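Subject: Re: [shopwindows] Spring window at Warbridge: hanging method and paper weight
From: Lirnuris workshop
To: shopwindows list

On the spring window, the Warbridge shop wrote:

> We have the front window from the start of March and want to
> fill it with folded paper birds, hung in rows so they read as
> one flock from across the street. Last year the thread twisted
> and by the second week half of them faced the wall. Is there a
> hanging method that stops this? Also, what weight of paper
> holds a fold in direct sun? We were going to use ordinary
> copier paper because we have a lot of it.

Taking the hanging first. A single thread will always turn. Use two threads per bird, one at the neck and one at the tail, both tied to the same batten. Keep the two knots on the batten the same distance apart as the two holes in the bird. If they are closer together at the top, the bird swings back more slowly after a door opens, and in a narrow window it will catch on its neighbor.

We hung 186 birds this way at the Ansari bookshop last February. The layout was 9 battens, front to back, with the longest threads at the rear. Two birds came down in the whole run, both from a knot that had not been glued. Put a dot of white glue on every knot and let it dry before the batten goes up.

Monofilament is less visible than cotton but holds a curl from the spool. Cut it to length the day before and hang it with a clothespin on the end.

Backdrops: plain is safer for small paper pieces. If you do want pattern, go for high contrast and a large repeat, and hang fewer birds in front of it. White birds against white leaves will get lost at any distance.
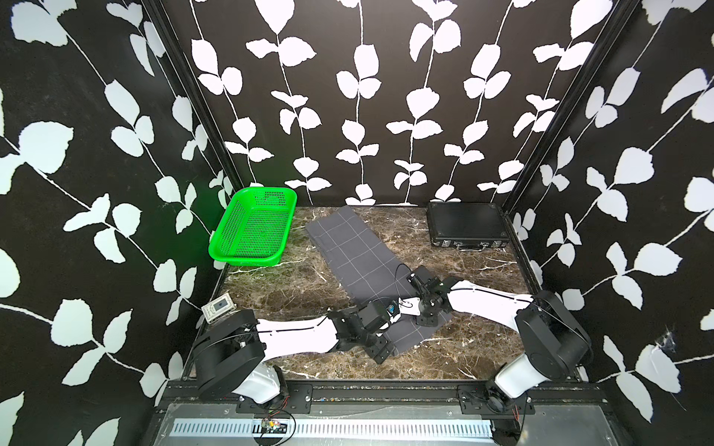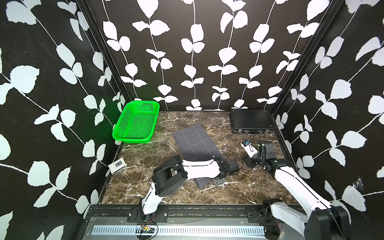 White leaf vines on black, with a dark brown marble pattern on the floor.

Paper weight: copier paper will hold the fold for a few days and then the wings drop. Go up one or two grades, to something close to a light drawing paper, and score the main crease before folding. Colored paper fades on the window side first. If you must use it, turn the whole batten end for end halfway through the run. White yellows a little, but evenly.

Lighting: we used 4 small spots from the side, low down. Light from directly above puts the shadow of each row on the row below it. Drelberg on the east side has a window about as deep as yours and they light from one side only — it looks flatter but saves a cable run.

Two questions back to you. Is the ceiling of the window solid enough for screw eyes, or will the battens have to rest on side brackets? And does the door open toward the window or away from it? The second one decides how far apart the rows need to be.

I can post the batten spacing and the thread lengths to the list if they are useful to anyone else.

Lirnuris workshop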